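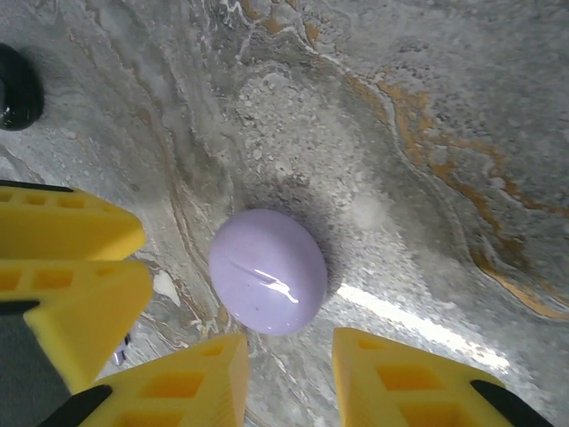

## 3. Methods

### 3.1 Setting and participants

The study took place in two children's gyms, one in Brulivcombe and one in Brirkedberg. Both run after-school classes built on low balance beams, floor ladders and soft climbing blocks. The gyms use the same class plan, and their coaches had completed the same training course before the study began. Recruitment opened in October through a letter sent home with enrolled families.

A total of 144 children took part. Children were eligible if they were in elementary school, had no current injury to the foot, ankle or knee, and had not been enrolled in gymnastics or dance in the past year. Parents gave written consent and children gave spoken assent before each test session. A child who did not want to do a task on a given day was allowed to skip it, and the attempt was entered as missing.

### 3.2 Class program

Children were assigned by class group to the beam program or to the usual program. We did not assign children one by one, as siblings and friends tend to attend together and would have compared what they were doing. Each program ran for 20 weeks, with one class per week.

In the beam program, 20 minutes of each class were set aside for walking tasks on the low beam. These began with plain forward walking and moved on to sideways walking, stepping over a foam bar, and walking while carrying something in one hand. Coaches moved the whole group to the next task when most children could finish the current one without stepping off. In the usual program, the same block of time went to free play on the climbing blocks. Warm-up and cool-down did not differ between programs.

### 3.3 Carrying task

The main outcome was the number of step-offs during a loaded walk along the Drernent beam, a low padded beam already in use at both gyms. The child held a spoon at waist height with the egg-shaped object (Figure 1) resting in the bowl, walked to the far end, turned, and came back. A step-off was recorded whenever any part of either foot touched the mat. A drop was recorded separately. After a drop the coach handed the object back and the child went on from the same spot.

We chose a carrying task over a standing balance test for two reasons. Earlier pilot sessions showed that many children in this age range could already hold a one-leg stand for the full time allowed, so the test left little room to improve. The carrying task also takes the child's eyes off the feet, which is closer to what happens on a playground or a flight of stairs.

**Figure 1.** Egg-shaped object, lavender, on a marbled stone surface.

### 3.4 Scoring

Each child completed a practice walk and then two scored walks. The score was the mean number of step-offs across the scored walks. Walks were timed, but children were told that speed did not matter, and time was used only as a secondary measure. Scorers did not teach the classes they tested and were not told which program a class had followed. Some children mentioned beam practice while waiting their turn, so blinding was not complete.

Children also completed the Štefanec Play Scale, a short set of spoken questions on how sure they feel when climbing, jumping and balancing. A scorer read each item aloud and the child pointed to one of a row of faces.

### 3.5 Analysis

Scores at the end of the program were compared using a mixed model, with program and starting score as fixed effects and class group as a random effect. Gym was added as a further fixed effect to allow for differences in floor space and class size. Drops were analyzed in the same way. Children who missed the final session were kept in the model when a starting score was available. We repeated the analysis without children who attended fewer than half of the classes, and both sets of results are given in Section 4.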